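Anyone tried the Westville evening parking permit?

kdiekmann
My March renewal went up to $50 and the lot behind the library is full by 3 most days.

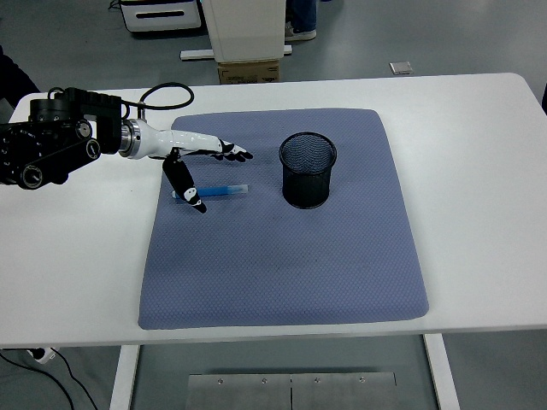

I called the office twice and got told to fill out the same form again. Is the Van Dijk garage any better?

f_rallis
Garage is fine. Level 2 always has spots.

Ketsara K
Not after 5 it doesn't. I circled for ages last week and ended up on the street — got a ticket too.

f_rallis
Which entrance? The back one leads to a separate ramp.

Ketsara K
Front. Didn't know there was a back one.

kdiekmann
Thanks, will try the back ramp Monday.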